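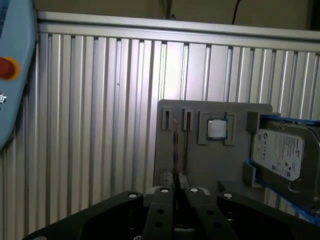 Sesetti Feed Technology – Pilot Plant Group, workshop notebook

07/09/2023

Pelleting of the sheep ration, second recipe (barley, wheat bran, sunflower meal, molasses). Machine is the small Potunar ring die press, the 4 mm die.

Started with 200 kg of mash in the mixer. After cleaning we weighed 194 kg of pellets in bags, the rest is fines and what stays in the conditioner. For me this is acceptable. In January we lost much more with the same press, but then the rollers were already worn and we did not know it.

Steam: the valve was opened slowly, first 20 minutes without feeding, only to warm up the die. Then the feeder at low speed. The motor current was jumping in the beginning, so I took the molasses down a little and it became calm. I did not write the new setting at once, please look on the sheet which hangs by the panel, it is correct there.

Hardness. The first bag is too soft, it breaks between the fingers. Bags from the middle are good. I put the first bag aside with a yellow label, do not mix it with the others. It can go back in the mixer next time.

Roller gap: I set it again with the paper strip, as in the Vusance manual for the old press. The Potunar manual gives no value for our die, only a drawing. I wrote to Ouazzani, from whom we bought the die, and asked for it. No answer yet.

Die was filled with oily bran before stopping. Who starts the press next must push this out first and throw it away.

Still to do:
order shear pins, we have only one
grease for the main bearing, same type as before
sieve on the cooler has a small tear at the left corner, I closed it with wire
moisture of bags 3 and 7, samples are in the fridge

Hours counter at the end: 195.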